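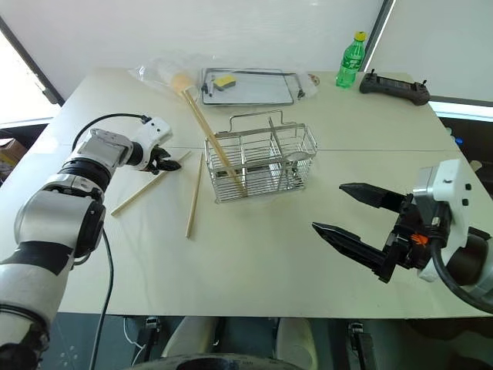
十一月，星期日，下午

筷子这东西，当初是我自己提议加进任务表的，这一点先记下来，省得以后 Levente 再提醒我。任务本身一句话说完：桌上散着餐具，双臂把它们收进沥水篮。勺子早就过了，勺子有头有柄，圆的一头反光，哪个相机都认得它。今天的主角是篮子左前方躺着的那两根木筷，一根斜着，一根差不多竖着，左臂的夹爪悬在斜的那根上方，右臂张着两指在另一边待命。桌面是浅米色，筷子也是浅木色，我当时选桌子的时候觉得很雅致。

要验证的问题写在前面，免得写着写着跑题：细长物体的抓取失败，有多少该算在感知头上，有多少该算在动作头上。上周组会 Thérèse 的判断是动作头，理由是失败的时候夹爪看起来"犹豫"。我对"犹豫"这个词有意见，策略网络没有情绪，犹豫的一般是写论文的人。但她的判断值得测一下，所以测。

方法

策略还是 Drurnar 那一版，头部相机和腕部相机各走一个编码器，拼起来进动作头，输出的是动作块。没有改结构。改的只有输入。分 4 组：

甲组，头部加腕部，原样。
乙组，只留腕部，头部输入置成均值图。
丙组，只留头部，腕部置成均值图。
丁组，两路都在，但推理时把腕部画面里桌面拼缝那一条抹掉，用邻近的桌面颜色补上。

丁组是 Réka 加的。她看了半个小时的注意力热图，说了一句"它在看那条缝"，然后去倒茶了。我一开始把这句话当成俏皮话，现在把它写进方法一节，算是赔礼。

微调数据是 72 条遥操作示范，都是新收的，筷子的起始朝向由 Tímea 随手撒。她撒得很认真，我后来画了角度分布，发现她有偏好，竖着的偏多。问她，她说这样好看。已记录。下次用脚本出角度，人只负责照着摆。各组从同一个检查点出发，微调 1000 步，学习率不动，随机种子固定。图像增强全部关掉，这次要看的就是它到底拿什么当线索，开了增强就等于一边查案一边帮嫌疑人换衣服。

拼缝的抹除用 Plestau 做，先在首帧手工标两个端点，后面靠腕部位姿推算。标定误差会让补上去的那条带子和真缝错开一点，肉眼看得见，所以带子画得比缝宽。宽了会不会盖住筷子尖？会，有时候会。碰到这种帧就让筷子优先，掩膜让路。这个规则是下午临时加的，重跑了一遍，前一遍的结果作废，文件夹改名叫"作废"，请各位不要再从里面取图。

过程

甲组没有惊喜。斜放的筷子抓得还可以，接近竖放的那根时，夹爪会在下降段开始转腕，转过头，指尖从筷子上方蹭过去，合拢，夹到空气，然后很笃定地把这份空气送到篮子上方松开。整套动作非常流畅，如果只看轨迹平滑度，这是我们最好的一组数据。

乙组的转腕更厉害。这里我停下来看了很久。如果是动作头的毛病，拿掉头部相机不应该让转腕变成这样整齐的偏差，它每次都往同一边转。把每次合拢前的夹爪开合方向画到桌面坐标系里，再把筷子的真实方向画上去，两者对不上；把拼缝的方向画上去，就对上了。它在努力地夹一条缝。缝又细又直又暗，对比度比筷子好得多，从一个刚看完 72 条示范的网络的角度想，我也会选缝。

丙组反过来，转腕基本正常，位置差。头部视角里拼缝横在篮子后面，离筷子远，干扰小，但筷子在那个分辨率下就是几个像素宽，夹爪知道该朝哪边，不知道该停在哪儿。指尖经常落在筷子旁边的桌面上，力矩一跳，安全停机。停了 2 次之后我把下降速度调低了，丙组全部重来，速度改动只影响丙组，所以它的完成时间不能和别组比。成功率可以比。

丁组。抹掉缝以后，转腕偏差没了。竖放的那根，夹爪下去，两指一左一右，合拢，夹住，抬起来，是夹着的。我让 Tímea 换了个朝向再来，还是夹着的。Levente 从隔壁过来，站了一会儿，说要不要把桌子换了。我说这个结论不能写成"换桌子"。他说为什么不能。我到现在也没有想出特别好的反驳。

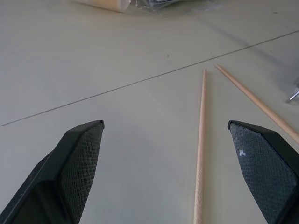
腕部视角，下降前：两指张开，一根木棍在指间偏右；后方斜着的深色细线即拼缝。

对照这张图再把机理写一遍，给没在现场的人。夹爪张开的时候，指间的筷子靠近右指，方向接近竖直，桌面和它颜色相近，边缘软。另一根往右下斜出去，两根的尖端靠得很近，像一个窄窄的 V。拼缝从左边斜着升到右上，从两个尖端的上方过去，颜色深，边缘干净。三条直线，三个方向。编码器的任务是从里面挑一条作为"要夹的东西的方向"，监督信号只告诉它最后手腕转了多少，没有告诉它看的是哪一条。

而示范里拼缝和手腕角度是相关的，这是我们自己造成的。桌子不动，底座不动，手腕转多少，画面里的缝就转多少，缝简直是一把免费的量角器。Tímea 又偏爱竖放，于是"缝在画面里呈某个角度"和"可以合拢了"在训练集里经常同时出现。网络学到的捷径是：把缝转到那个角度，然后合拢。对大多数示范都成立。我要是它，我也不去看筷子。

所以对原来那个问题的回答：动作头忠实地执行了一个错误的方向估计，这一类失败记到感知账上。Thérèse 说的"犹豫"也有着落，在甲组里，头部编码器给的方向和腕部编码器给的方向不一致，动作块每次重算都在两者之间摆一下，看起来确实像在想事情。我把这一条单独发给她，她回了一个句号。

还没排除的

一、指垫。两指内侧的网纹垫本身就有密密的斜线，离相机近，始终在画面里。理论上它不随任务变化，应该被当成常量忽略掉。"应该"二字先画个圈。右指垫上还有一小点白色的碎屑，和深灰色底对比强得很，热图上那里也亮了一小块。擦掉再跑一次，成本是一张纸巾，没有理由不做。擦之前先留一份图。

二、抹缝的带子本身会不会成为新线索。它跟着缝走，只是颜色接近桌面，边缘做了羽化。如果网络灵敏到连羽化边都能拿来当量角器，那丁组应该保留转腕偏差，现在偏差没了，所以暂时放过它。Réka 不满意这个论证，她要一个假缝组：在画面里画一条方向随机的深色线，看手腕跟不跟着转。她是对的，这才是真正的因果检验，我的丁组只能说明去掉它会好。假缝组排在下一次。

三、后方那堆东西。桌子后沿的托盘、海绵、那只黄盖子的绿瓶子，都没有收走，头部相机每一帧都看得见。对四组是一样的，不影响比较，但影响我把结论往外推的胆量。还有左后方那个皱巴巴的透明塑料袋，腕部画面顶上也露一截，反光没有规律，是全桌唯一真正随机的增强。我有点舍不得扔。

四、角度分布偏斜。重采样可以补救一部分，但竖放以外的样本就那么些，重采样只是把同几条示范反复念给它听。还是得重收。

对照 Leung 的做法

Zübeyde 提醒我去翻 Leung 那份旧记录，里面有一段做细绳抓取的，碰到过类似的事，处理办法是在桌上铺布。布没有缝，但是布有褶，褶也是线，后面几页全在讲褶。我读完感到安慰，同时决定不铺布。他们那份记录的最后一条写的是"改做杯子"，字迹比前面潦草。

另一条路是 Plastik 那套分割前端，先出细长物体的掩膜，再给策略。能用，推理慢一截，腕部接近到很近的时候掩膜会断成几段，断的地方又恰好是要夹的地方。先放着，作为对照基线列进表里，不作为方案。

我倾向的方案是在示范阶段就把相关性打断：每收一批就把底座相对桌子转一个角度，让缝在画面里的方向和手腕角度脱钩。代价是每次都要重新标定手眼，而重新标定手眼是我本人。训练时再往腕部画面里随机画线，粗细、颜色、方向都随机，便宜，当天就能上。先上便宜的那个，假缝组的代码改两行就是它。

下次要做

假缝组，按 Réka 的写法。
擦指垫，前后各跑一遍甲组。
角度脚本，Tímea 照着摆，不许考虑美观。
丙组恢复原速度，加接触前减速，和其他组对齐之后再谈完成时间。
甲组里动作块摆动的幅度和两路方向估计之差做个散点，如果是一条线，"犹豫"这个词就允许出现在论文里，加引号。
线缆：左臂腕部上方绕的那圈黑线，转腕大的时候有没有拉扯，下次跑之前用手慢慢带一遍看看。今天没有查，也就不敢说乙组的偏差里一点它的份都没有。

收工前又让丁组的权重跑了一次，不带掩膜，想看它会不会退回老毛病。退回了，夹爪缓缓转过去，对准那条缝，合拢，抬起，送到篮子上方，松开。

留言

Réka Farkas：我说那句话的时候没有去倒茶，是去拿硬盘。其他属实。假缝组请把线画在筷子前面和后面各一半，不然你只测了"远处的线"。

Levente Katona：换桌子。

Thérèse Beaudoin：散点图出来之前，我保留"犹豫"。另外甲组里有没有看过摆动的起始时刻？如果摆动总是从缝进入腕部画面那一刻开始，你连散点都不用画。

Tímea Rácz：竖着就是好看。脚本请输出角度和位置，上次只给我角度，我把筷子全摆在同一个地方你又不高兴。

Zübeyde Eren：Leung 的记录后面还有一册，杯子那部分也没做成，杯把的影子是个问题。你要的话我放你桌上。

联系：实验记录页维护人，见组内通讯录　｜　版权归本组所有，转载请先问一声　｜　返回顶部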